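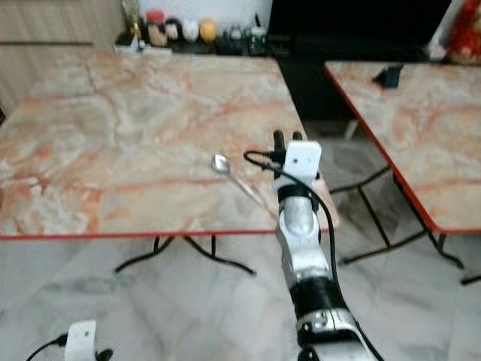

The Marble Look: Patterned Table Tops and the People Who Choose Them
Holtden Review — Homes and Interiors

A patterned table top has to work harder than a plain one. It is seen from across the room when nothing is on it, and from a hand's breadth away when a meal is being eaten. For a long time the trade in Holtden offered the buyer a choice of white, cream or wood, and the marble look was left to bathrooms and hotel lobbies. That has changed. Tops in pinkish beige, streaked with orange, rust and cream, are now among the most requested in the town's furniture shops, and pale floors are being laid to go with them.

The term "marble look" covers a number of quite different products. Quarried stone is the oldest and the heaviest. Glass may be printed on its underside, ceramic may be fired with a pattern, and board may be finished with a printed sheet. All four can be made to carry the same veins, and from a photograph it is seldom possible to say which of them one is looking at. A buyer should therefore ask for the material in writing. The care of the table, the weight of it and the kind of base it requires all follow from the answer.

Colour and light

Zorenetti, whose showroom stands on the corner opposite the old corn exchange, introduced its first pink-toned range in November and now shows 11 patterns at full size. The firm formerly worked from hand samples, and found that customers who had ordered from a small square were often surprised by the finished piece. A vein that appears as a faint line on a sample may run the whole length of a dining table. The full-size tops are laid flat under ordinary household bulbs, and visitors are invited to set a plate and cutlery on them before deciding.

The practice is a sound one. Metal behaves differently on a pale, streaked surface than it does on dark wood. The bowl of a silver spoon will throw back a strong point of light, while its handle can almost fade into the pattern beneath it. Some households enjoy the effect. Others find that a table laid with steel cutlery looks unfinished, and turn to coloured handles or a plain cloth. White china is generally successful on the warmer patterns. Clear glass is less so, as the veins show through it.

The direction of the light also deserves attention. A window at the end of the table will rake along the surface and show every mark. A window at the side is kinder. Where the only lamp hangs directly above, a shade that spreads the light will reduce the glare considerably.

The edge

Manufacturers differ most in their treatment of the edge, and it is here that a table shows its quality soonest. A thin trim in a contrasting colour has returned to favour. Red is the choice of the moment with the rust and orange patterns, where it picks up the darker streaks and gives the front of the table a firm line. On the cooler grey patterns the same red can seem abrupt, and Doolan, the joinery and fitting firm in Station Parade, recommends a trim that repeats one of the colours already present in the top.

A trim should lie flush. The test is to draw a dry cloth slowly along the border — if it catches, crumbs will too. Corners should be examined separately, as this is where a join is most likely to lift. Doolan replaces a damaged trim in the customer's own home wherever the top can be left in position, and quotes 15 working days for a colour not held in stock.

The floor beneath

Many of those buying a marble-look table already have marble-look tiles. The two can live together, provided that one of them is clearly the quieter. White and light grey tiles with a faint vein make a calm ground for a warm, busy top. Two strong patterns in the same room are much harder to manage, and a rug will usually be wanted between them.

What stands below the table matters as much. Black wire, bent into curves, has become a familiar sight in dining rooms and kitchens. It lets the floor be seen, casts a light shadow and is easily swept around. On hard tiles, however, thin metal will mark and be marked. Felt or rubber feet should be fitted on the day of delivery and looked at every few months.

Sizes and prices

Grotow supplies made-to-order tops to several shops in the district and keeps two standard depths. The deeper of these, at 930 millimetres, allows for serving dishes down the middle with places laid on both sides. The narrower is intended for kitchens, where a passage must be kept clear. The firm's prices begin at £500 for a top without a base. Delivery within Holtden is included, but carrying above the ground floor is charged separately.

Everyday care

The maker's instructions should always come first. As a general rule, a soft cloth, warm water and a little washing-up liquid will be sufficient, followed by a second cloth to dry. Vinegar and lemon should be kept away from real stone. Hot pans should be placed on a mat whatever the material. Spills on a rust or orange streak are easily overlooked, and it is worth viewing the table from a low angle after wiping it.

The Zorenetti showroom is open daily except Sunday. Doolan and Grotow see customers by appointment, and both will send samples by post on request.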